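Papering small spaces: what I've learned from cupboards, shelves and one very ugly laundry nook

I've papered the inside of nearly everything in this house now, and I still get a little thrill out of opening a plain old cupboard and finding flowers in there.

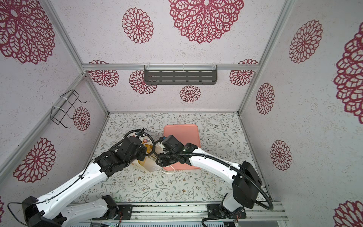 Big maroon flowers on the walls, a leafy green vine on the floor. Two patterns can share a small space!

Start with the wall you see first. In a cupboard that's nearly always the back one. I find the middle, draw a light pencil line down it and centre my favourite bit of the pattern there, then work out to the sides. If you begin in a corner you'll end up with half a motif in the middle and it will annoy you every time you reach for the peg basket.

Wash everything beforehand with warm water and a squirt of dishwashing liquid, and let it dry overnight. I skipped this in the pantry (I was keen) and the paper let go over the oil shelf by February. Old gloss paint wants a light sand as well.

Cut your pieces bigger than you need. I leave an extra couple of centimetres all the way round, smooth the paper into the corners with an old bank card, then trim with a fresh blade. Blades are cheap and torn paper isn't – I change mine as soon as it starts to drag.

Mixing patterns: I like one large and one small, with a pale background on both. My pantry has a whopping great floral on the walls and a tiny sprig on the shelves, and they get along fine. Two large ones gave me a headache and came down again the same afternoon.

For floors and shelf bases I use a wipeable vinyl liner. I bought the Belero one, 27 dollars for the roll, and it did the linen press and the bottom of the laundry cupboard with a bit left for drawers. The Tanui was prettier but it curled at the front edge and I ended up tacking it down.

Bubbles! Leave the little ones for a day, as a lot of them settle. Prick the stubborn ones with a pin and press outwards from the hole.

If you rent, put the paper on thin backing boards cut to size and stand those inside the cupboard. Mine are 14 boards all up and they've moved house with me twice. Write "left", "right" or "back" on the reverse of each one in texta, plus the room, or you'll be swearing at them in the new kitchen like I was.

Keep your offcuts too. I've lined cutlery trays and covered a recipe folder with mine, and the last scrap of the pantry floral is under the cat's bowl.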